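November, early, coffee not working yet

Budget draft due before lunch and I still haven't settled the gripper question. Slept badly. Kept doing sums in the dark and getting them wrong.

Where it stands: Huvville will give us one round of money for the bench and then nothing until spring. So whatever I forget to put in now, we live without. Last year I forgot spare cables. Never again.

Quotes so far. Elitz came back quick, decent price on the fingers, long wait on delivery. Orozco is faster and dearer and wants payment up front, which purchasing will hate. Grimau still hasn't answered my second email. Maybe the first one was too long. Maybe they're just small. I liked their stuff best of the three, typical.

Finger pads are 133 a set from Elitz. Thought that was for both arms. It's for one. Found that in the footnote at the bottom of page two, after I'd already told everyone the number. Had to write a groveling message. Fine.
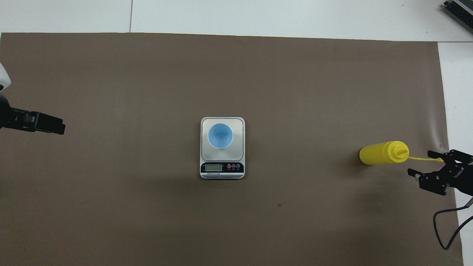
Accuracy is what I keep coming back to with the pouring work. If we're going to say the arms can put a set amount in a cup then we need to measure it properly, and a kitchen scale with three little buttons only takes us so far. I can't log off it. Somebody has to read the display and type it in, and on that small gray-green screen I don't trust my own eyes by four in the afternoon. So a proper lab balance with a data port goes on the list, near the top. Light blue cup can stay, cups are the one thing we have plenty of. Same with squeeze bottles, though I want a few in a stiffer plastic to compare with the yellow one. Pennies. Put it under consumables and don't argue.

Balance: the one I want is over budget if I also get the second set of pads. Could drop to the cheaper model, fewer decimals. Do we need the decimals? For water no. For the thick stuff in the spring, maybe. Ask.

Asked. Answer was "depends." Great.

Lunch at desk. Sandwich bad.

OK second pass at the list, in order of how much I'd cry without it:

- pads, both arms
- lab balance w/ port
- cables, spare, LONG ones this time
- new mat, the edge on this one wrinkles
- service visit, one, after the winter break
- bottles, stiffer

Total comes to more than 3,000 and that's before shipping. Huvville said try to stay under. "Try" is doing a lot there. I think I can move the service visit onto the maintenence line, which isn't mine, and if no one objects by tomorrow it's done. Cheeky. Did it anyway.

Leasing came up again in the hallway. No. We did the math on leasing in the summer and it only works if you hand things back, and we never hand things back. Also you can't drill holes in a leased thing. Wrote that in the margin of the draft, then took it out, then put it back politer.

Thing I should of done weeks ago: ask how long the current fingers will really last. Elitz says a year of normal use. What is normal use? We run the same grasp over and over all day. I put down two changes a year per arm as a guess and marked it as a guess. Better than being caught out in June with bald pads and no line to buy from.

Late afternoon. Grimau wrote back!! Short, friendly, a bit higher than Elitz but shipping's included and they'll throw in the adapter plates. So it's nearly even. Ugh. Now I have to redo the comparison table and the draft already went up at noon. Sent a "please hold" note. Third one this month, they must love me.

Redo table tonight or first thing? First thing. Too tired, would only put a zero in the wrong place.

For tomorrow: table, ask Grimau about warranty on the plates, check the balance runs on our plugs, find out who owns the maintenance line before they find me. Buy bread.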